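Home Forums New posts Gallery Members Log in
Search this forum Search titles only

Fruit wallpaper on more than one wall — too much?

pipandcore
Evening all. I've fallen head over heels for an apple print and I want it in the little corner where we keep the pretend greengrocer's (play veg, baskets, a till that no longer rings). The paper is called Ilter and it's from a small shop in Brusville. My other half says one wall, tops. I say go all the way round! Has anybody done it and lived with it?

mossy_bannister
One wall. Sorry. I did lemons on three sides of a pantry and had them painted over by November. A busy print needs something calm to sit against or your eye never gets a rest.

Xuân Đàm
I'm with pipandcore on this. A play corner is tiny, you're only in it for a bit at a time, and if you can't have silly wallpaper there then where can you? Mine has pears on every side and I still grin when I walk in. The trick is keeping the table plain. A pale top, cream or off-white, and let the veg do the shouting.

mossy_bannister
Pears are a quieter fruit, I'll give you that.

gill_t_814
How big is the repeat? That matters more than how many walls you do. I had 14 sheets of sample paper taped up before I settled and the large prints all looked daft in a small space. Small and tidy rows looked lovely.

pipandcore
Repeat is smallish, I think? I've only got the one sample and it's about as big as a tea towel. Also a second question while I'm here — baskets. At the moment all the veg lives in one big tub and it's a proper rummage to find anything.

Xuân Đàm
Mesh baskets, low ones, and split the food up! Bananas on their own (they take up so much room), everything else together. We have a set called Cù and they've been sat on, stood in and worn as hats. Still fine.

gill_t_814
Seconding mesh. The Vevon ones are nice too but the handles get in the way if you want things right up against the wall. And keep any heavy-looking pieces like melons at the bottom, or the tomatoes vanish underneath and you find them next spring.

orchard_end
Joining in because I have very nearly this exact set-up, only with apples on the back and both sides. Pale marble-effect top, green mesh basket for the veg, bananas in another. I adore it. The reds are much warmer than you'd expect, there's a deep crimson and a sort of salmon pink taking turns, and the background is a speckled cream that goes so well with the table.

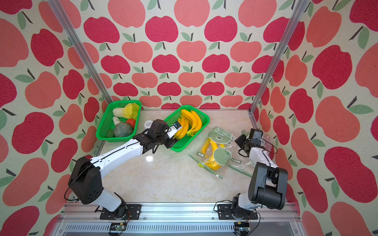 Apples on three sides, with the cabbage, tomato, melon and avocado in the green basket at the back.

pipandcore
Oh that is GORGEOUS. The cabbage! I need a cabbage. And the little sage leaves on the apples, my sample has been trimmed so I've only got half a leaf. Showing this to him indoors right now.

mossy_bannister
Hm. I'll admit the cream stops it feeling heavy. I still find the side walls a lot, the apples look so much bigger there than on the back one.

orchard_end
You stop noticing after a week or so. Mind you, that top is glossy and it does catch the light, so if your corner has a bright lamp you might prefer a matt one.

gill_t_814
The melon has the netted skin and everything, I'm so jealous. Ours is just a green ball with a seam.

pipandcore
He's agreed to 2 walls. I'm working on the third.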